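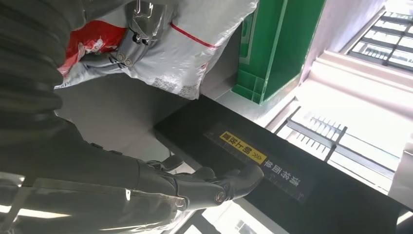 Photo: Bukex

Shops that hand out goods in printed plastic bags will be able to send the used ones back with their deliveries from next week, after the packaging firm Bukex widened a collection service it has been testing since July.

The service covers soft plastic bags and outer wrapping, the kind most household recycling rounds still do not take. Shops put the bags into returnable plastic crates, and the crates go back on the same lorry that brings the next order. Until now only the sports chain Dosport and a handful of independent grocers had been using it.

Bukex said on Thu 6 August that 734 crates had come back during the trial, most of them from high street branches. The firm had planned for about 1000 but said several shops joined later than expected, and two branches stopped for a fortnight while their stockrooms were being refitted.

Bags are taken at the Bassey depot, where they are lifted out and sorted before being pressed into bales. Clear film goes to one side and anything with heavy colour printing to the other. Printed bags fetch a lower price, as the ink limits what the plastic can be turned into, but Bukex said it would go on accepting them. Paper bags, padded envelopes and anything that has held raw meat or fish are turned away.

The bales are sold to Kultine, which makes bin liners and protective sheeting for decorators. It has agreed to take everything the depot can supply until the end of next year. Neither company would give the price.

For shops, the main change is in the back room. Each branch gets a set of crates which stack when full and have to be kept indoors. Staff are asked to empty bags completely, leave receipts out and squash the air from them before filling a crate. Drivers can refuse crates that are overfilled, and this happened often enough in the first weeks that Bukex sent round a fresh set of instructions with a fill line added.

Dosport said customers had started bringing in bags from other shops as well as its own. It does not mind this — the crates are collected whether full or not — but has asked people to hand them over at the till instead of leaving them by the door.

There is no charge to customers. Shops pay a deposit on each crate, returned when they leave the scheme, and a monthly fee that depends on how often they have deliveries. Smaller grocers had complained that the deposit was too high, and it has been cut to £9 a crate.

Bukex expects the wider service to reach shops in the towns nearest the depot first. Villages on the northern delivery route will have to wait until the autumn, when a second lorry is due to be fitted out.

Shops wanting to join can apply through their usual Bukex order form. Applications for the first round close at the end of this month.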